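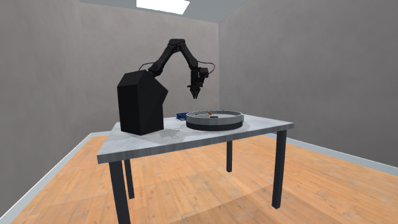
I have a soft spot for faults that don't look like faults. Give me smoke, a tripped breaker, an arm folded up against its own stops, and I'll have the thing sorted by lunch. What cost us most of March at Skumen was a sorting cell that ran beautifully in simulation and reported every single cycle as a success, including the ones where it closed its fingers on nothing!

The job is dull (I mean that kindly). Rings sit on a turntable, the arm picks them up and drops them in a blue bin. We ran 300 cycles overnight and the log said 300 good picks. Abimbola Nwankwo, who trusts logs about as much as I trust gas station sushi, replayed the lot and found 266 real ones. 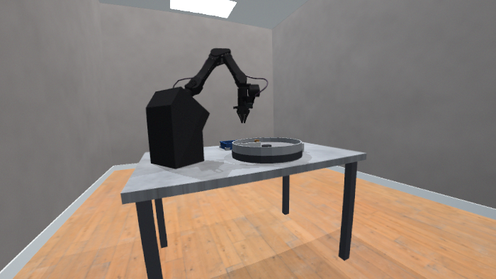 So where did the other picks go? The success check only asked whether the gripper had reached its closing position. Fingers closed, job done, next please. With no ring between them they close even better, so a total miss scored as a perfect grasp. I wrote that check, by the way, and I was pretty pleased with it at the time.
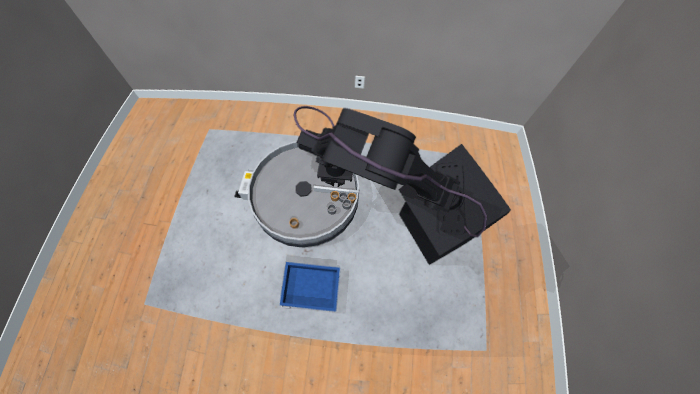
Would a better camera have caught it?

Only if somebody had asked the camera the question. We had plenty of views and the software never looked at any of them after the pick. Gaber, our planner, was happy to carry thin air to the bin and let go of it, and Cluneo, the dashboard on top, painted the whole night green.

People keep telling me a miss in simulation is harmless, and sure, no one got pinched. But that same check was 17 lines of code headed for the real cell in Eltmont, where folks stand near the arm and believe the green light.
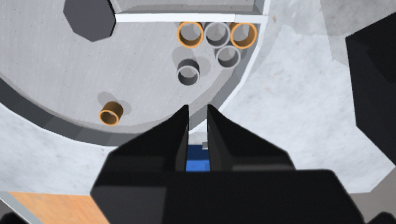 What I'd change

Count what lands in the bin and make that the score. Let the arm say "I don't know" and stop, even if it makes the morning numbers ugly. And please, have the check written by a person who didn't write the pick. Abimbola has mine now, and she's already sent it back twice.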